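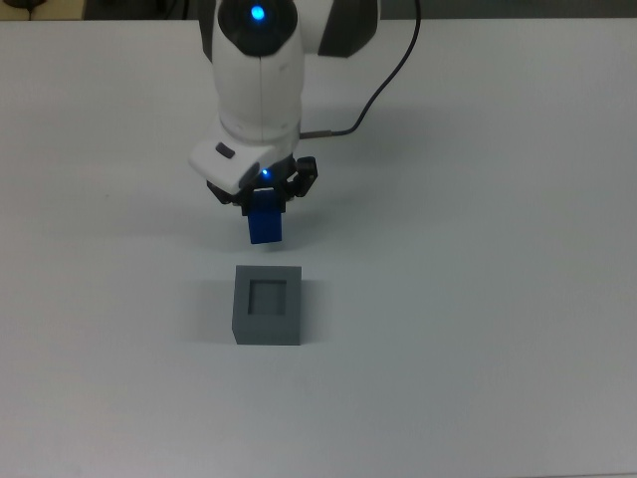

Search this book Enter a word or phrase Go

Thu 2 May
By the Shukla Textbook Group

Chapter 2
Water Supply in Small Towns

2.1 Introduction

A town water system has to meet demand that changes from hour to hour, while the source that feeds it usually changes far more slowly. A well produces much the same flow at midnight as it does at breakfast. Households do not behave in this way. Use rises sharply in the early morning, falls through the middle of the day, and rises again in the evening. The engineer must fit one pattern to the other, and most of the equipment described in this chapter exists for that purpose.

The chapter follows water from its source to the customer's meter. Section 2.2 deals with wells and surface intakes. Section 2.3 covers treatment, including settling, filtering, and disinfection. Storage and pressure are taken together in Section 2.4, and the layout of pipes is treated in Section 2.5. Readers who have not studied pressure and flow should review Chapter 1 before going on.

2.1.1 The Town of Laltammont

Many of the problems in this chapter refer to Laltammont, a hill town of 3000 people. The town draws its water from two sources: a group of wells on the valley floor and a small reservoir at Favgate. The wells supply most of the water during the year. The Favgate reservoir is brought into service in late summer, and by September it may carry more than half of the load.

Average daily use in Laltammont is 119 gallons per person. This figure includes shops, the school, and the cannery on the east side, as well as water lost through leaks. On the day of highest use, the figure rises to 174 gallons per person. Students should note that both values are daily totals. Neither one gives the highest rate of flow within a single day, and a system sized on daily totals alone will fail to hold pressure in the morning hours.

2.1.2 Terms Used in This Chapter

Demand is the rate at which customers draw water from the system. Average day demand is the total for the year divided by the number of days. Maximum day demand is the largest total recorded on any one day of the year. Head is the height of a column of water that would produce a given pressure — it is stated in feet throughout this book.

A main is a pipe that serves more than one customer. A service line runs from the main to a single building. In the Amness district, the oldest part of Laltammont, several buildings share one line. For the purposes of this chapter, such a line is treated as a main.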